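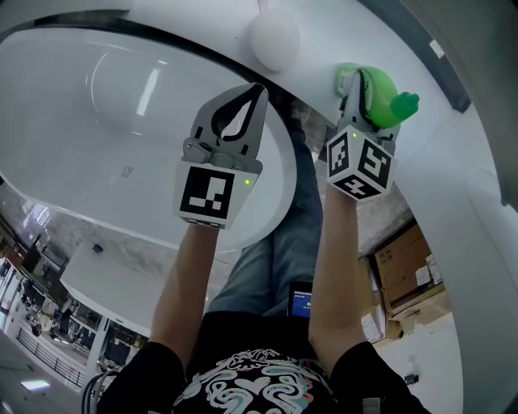

A pair at work, with the bottle in the right-hand gripper.

About Costness

Costness sets up, services and repairs hand-held grippers. We do the Orov pair and that's all we do. People ring us about arms, drones and, on one occasion, a bread maker, and we wish them luck.

The business began when Marloes Nijs was working at De Smet and became the person everyone handed their broken gripper to. She hadn't applied for the position. By August she had a shelf of them and a screwdriver with her name on it in nail polish, and she decided she might as well send invoices. Ju-won Hong joined to do the electronics and calibration, which freed Marloes to do the mechanical work and the worrying. There are four of us now, and 83 pairs on the books.

What happens to your grippers

Every pair that comes in goes through the same bench routine, whatever the note in the box says. The note usually says "slight drift". We've had slight drift from a gripper with a finger on backwards.

We start with the fingers. The linings come off, get wiped down and go under the lamp, and if they're shiny where they should be grippy they're replaced. Then the small screws where the fingers meet the body, which work loose if you so much as look at them. We set them with a torque driver and a dab of threadlocker, and we'd be grateful if you put your own driver down.

Markers next. A marker panel that has lifted at one corner will give you a very confident wrong answer all day long, so we check each one for flatness and reprint any that have been scuffed, picked at or drawn on. Please stop drawing on them. Ju-won then runs the camera calibration and checks the left and right clocks against each other, and has been known to do it again after dinner if he doesn't like the number.

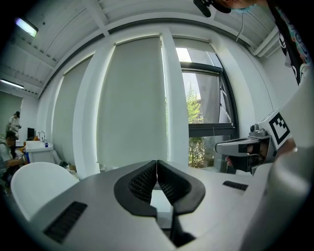
Black finger pads on the near gripper, with the second gripper held out beyond.

Last comes the handling test. A person picks up both grippers and moves ordinary things about: bottles, boxes, cups, whatever is within reach. The bench rig we bought from Draner can open and close a jaw nearly 2,000 times overnight without complaint, and we're fond of it, but it has never had a sore wrist. Ten minutes in a pair of human hands will find a sticky trigger that the rig was perfectly happy with.

You get the pair back with a service sheet. It lists what we replaced, what we left alone and what we think you've been doing to it. Customers tell us the third part is a bit personal.

Turnaround and loans

Allow 2 weeks. If you can't be without a pair that long, ask about a loaner when you book. The loaners are older and the paint has seen some life, but they're calibrated to the same standard as everything else that leaves the bench.

Pack both grippers, left and right, even if only one is misbehaving. They're calibrated together and we can't do half. Leave the cables in. Take your lunch out.

Bookings and parts enquiries go to Marloes. Calibration questions go to Ju-won, who will answer at greater length than you were expecting.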